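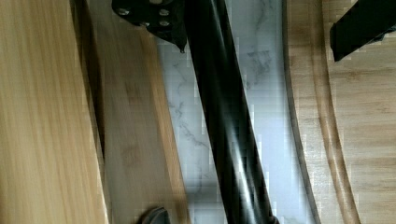

Pale wood grain against gray-veined marble.

Rye bread goes stale slowly, which is lucky, as most of us bake it badly and have to eat it anyway. I've been at it since spring. Four months of bricks. Then a trip up to Cernbridge, two days, a borrowed apron, and a loaf I would have paid for.

The mill is called Heinonen. Stone ground, small, smells like a barn in the best way. They sell to bakeries mostly but there's a counter at the front where you can get flour in paper sacks, and on baking mornings the line goes out past the gate. Get there early. I didn't.

What they push is whole rye, coarse, ground the same week. Fresh flour is thirsty. It drinks and drinks, and then an hour later it drinks again, so the dough you thought was soup turns into something like wet cement. Don't add more flour. I added more flour. Everyone adds more flour, that's where the bricks come from.

The starter next. Heikki Lindqvist keeps his in a crock at the back of the mill kitchen and feeds it when he remembers. No schedule. No thermometer either. He sniffs it, stirs it, and if it smells like sour apples it's ready and if it smells like nail polish it's hungry. My own starter at home had a chart on the fridge. The chart is gone now.

His method, as far as I could scribble it down between customers:

Evening – a big spoon of starter, 100 grams of rye flour, same weight of warm water. Cover, leave out. Morning – should be domed and just starting to sag in the middle. If it's collapsed completely you slept too long, use it anyway. Then the rest of the flour, salt, water hot enough that you'd wash dishes in it. A spoon of dark syrup if you like, he does. Mix with your hand. There is no kneading, rye has nothing to knead, you're just getting rid of the dry bits. Into the tin with wet fingers, smooth the top, wait untill it cracks. The cracks are your timer. When you see little pinholes and fissures all over the surface it goes in the oven, hot first and then turned well down, and it stays in far longer than feels sane.

Then the hard part. You don't cut it. Not warm, not that evening. Wrap it in a cloth and go to bed. A rye loaf cut on day one is gum, and the knife comes out looking like you used it on caulk. Day 2 it's bread. Day three is better. I know people who swear by day five but I have never had a loaf last that long. 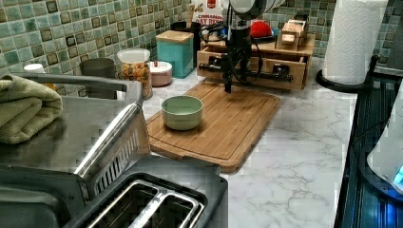 Sointu Salminen thinks even that is rushing it, and said so over the counter to anyone in the line who'd listen: a loaf baked for the weekend ought to be made at the start of the week, the crust needs time to soften and the sour needs time to come up, and if you can't wait you should buy a bun.

I'm not that patient. But I did leave one alone for four days after I got home, and the slices came off thin as cards and tasted of malt and something close to coffee. Butter, thick. Salted cucumber. A bit of cold smoked fish if theres any going.

Other places worth a detour if you're up that way. Widitz, down by the river, does a ring loaf with a hole in the middle, flat and chewy, sells out before lunch. Purovum is more of a café and the rye comes toasted with soft egg butter, very good, slightly small. Neither one takes orders by phone. The mill does, for sacks only, and they'll start shipping again in September once the new harvest is in.

Write to the food desk with bread questions | © 2020 All rights reserved | Back to top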